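About Asivgate House

Home | About Us | Our Courses | Learner Support | Community Linen Service | Contact

Who we are

Asivgate House is a not-for-profit school of household skills, serving adults and young people in Arthorpe and the surrounding district. We teach the care of clothing, bedding and household linen, together with the everyday organisation of a home. Our learners include school leavers preparing for their first flat, people returning to independent living after illness, and workers seeking a grounding before employment in laundries, hotels and residential care.

The school was established by Shanti Bhardwaj, who had spent much of her working life managing linen services for regional hospitals. She began with evening classes in a rented hall on Gaete Street. Demand for places soon exceeded what the hall could hold, and the school moved to its present premises in the former Cindley drapery, where the original shop counters remain in use as folding benches.

Our approach

Instruction at Asivgate House is practical. Learners handle ordinary household articles from the first morning, including garments and bedding that have seen some years of use. We do not teach from new stock. A fitted sheet that has lost some of its elastic, or a jumper that has begun to pill, asks more of the person folding it, and it is closer to what our learners will find in their own cupboards.

Classes are kept small and each learner works through the program at a suitable pace. There are no written examinations. Progress is recorded by the instructor in a skills book, which the learner keeps on completion.

Our courses

The Foundation Certificate runs for 100 hours and covers sorting, washing, drying, ironing, folding and storage, with an introduction to simple mending. It is offered in day and evening sessions.

The Workplace Certificate runs for 400 hours and includes supervised placements with local employers. Entry is by interview, and applicants are ordinarily expected to have completed the Foundation Certificate or to show equivalent experience.

Short courses are held throughout the year. Those offered most often are Shirts and Collars, Bed Making and Bedding Care, Packing for Travel, and The Seasonal Wardrobe. The last of these begins each May, when households are bringing out their winter woollens, and its places are generally filled early.

Knitwear

The care of knitted garments has a particular place in our teaching. Coat hangers pull heavy knits out of shape at the shoulder, and the school's rule is that cardigans and jumpers are stored folded. Learners are taught to lay the garment on a broad, clean surface, commonly a bed with the sheet drawn over it, and to settle the sleeves and front before making the first fold.

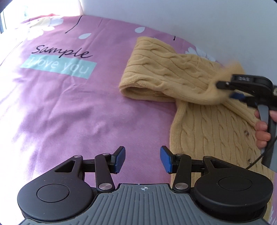

Cable patterns call for additional care. The raised stitches should be smoothed with the flat of the hand, working with the direction of the cable, and the garment should never be pressed down to save space in a drawer. Buttons are fastened before folding. Where a cardigan is to be put away for the season, our instructors recommend washing it first, drying it flat, and wrapping it in clean cotton — an old pillowcase serves very well.

Our people

Tayla Prendergast was appointed Principal following Ms Bhardwaj's retirement from daily management. She completed the Foundation Certificate at Asivgate House herself, and later taught the evening program. Ms Bhardwaj continues as Patron and presents the certificates at each graduation. At the most recent ceremony, held on Sunday, July 14, 2024, it was announced that 493 learners had completed a certificate since the school opened.

Community Linen Service

The school accepts donations of clean bedding, towels and warm clothing in serviceable condition. These are sorted and mended by learners under supervision and passed on to families setting up a new home. Donations may be left at the side entrance during class hours. We regret that we cannot accept pillows, mattresses or electric blankets.

Visiting and enquiries

Prospective learners and their families are welcome to visit by appointment. The school occupies 2 floors, and all Foundation classes are held on the ground floor, with level access from the car park. Enquiries about enrolment, fee assistance and placements should be directed to the school office.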